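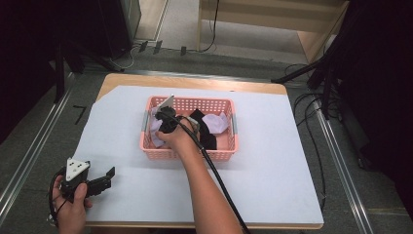
I worked the sorting line at Trurkivbridge Laundry for six years before I ever wrote a word for a magazine, so when I heard the Zelirdale plant was bringing in automation, I invited myself back. I figured I'd find a big shiny machine and a bunch of nervous people. The big machine is there, and I'll get to it, but the job that grabbed me was a much smaller one. You stand at a table with a black gripper in each hand, cables running off both of them, and you reach into a pink plastic basket and take hold of a piece of cloth. Then you do it again, with whatever is in there, lavender or black or lilac, all crumpled up the way laundry always is. A robot is supposed to learn from it someday. The folks on the floor just call it "pinching."

The plant handles personal laundry for care homes, which means socks and undershirts and cardigans, everything with somebody's name tape in it. Sheets and towels went to machines ages ago. Small stuff never did, and if you've ever tried to find the second sock in a heap of 200, you know why! Cloth doesn't hold still or keep a shape. My hands used to know a sock from an undershirt sleeve before I'd looked at it, and I couldn't have told you how.

The big machine is called the Royer, and it does the bagging and labeling. It took over from a crew of nine on the evening shift. Two retired, one left for a warehouse job, and the rest moved over to sorting, repairs or pinching. People told me the move was handled okay, mostly. They also told me the evening bonus went away with the evening shift, and they were a lot less cheerful about that part (so was I, once I'd done the math on what it used to mean for my own rent).

Pinching is part of a project called Stoninora, and it pays the same as sorting. A good stint is 300 picks, with a break whenever your wrists ask for one. I got to try it, and oh boy, was I bad.

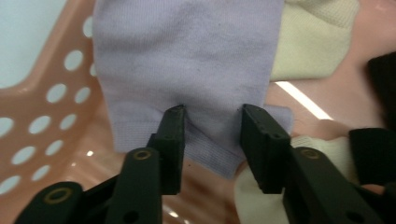
What gets you is that you lose your fingertips. You're so used to feeling the knit give a little, and now you've got two hard jaws and you have to watch them like a hawk. I kept grabbing too much, or grabbing the basket. The woman training me had logged 121 picks before I'd even settled in, and she was telling me about her garden the whole time. Come at the cuff from the side, she said, and quit squeezing so hard.

I asked her if it bothered her, teaching a robot her own job. She shrugged and said her shoulders have been shot for years and she'd happily hand over the heaps. What she wants to keep is the mending table, where you get to sit down and talk. A younger guy across the room saw it differently. He has maybe forty working years ahead of him, and he'd like somebody to put in writing what happens when the pinching is done.

I put that to the plant manager, who said there would be a meeting in July. The mending table has a waiting list now, by the way. I looked at the sheet on my way out and there were roughly a dozen names on it, with the younger guy's at the bottom in fresh pen.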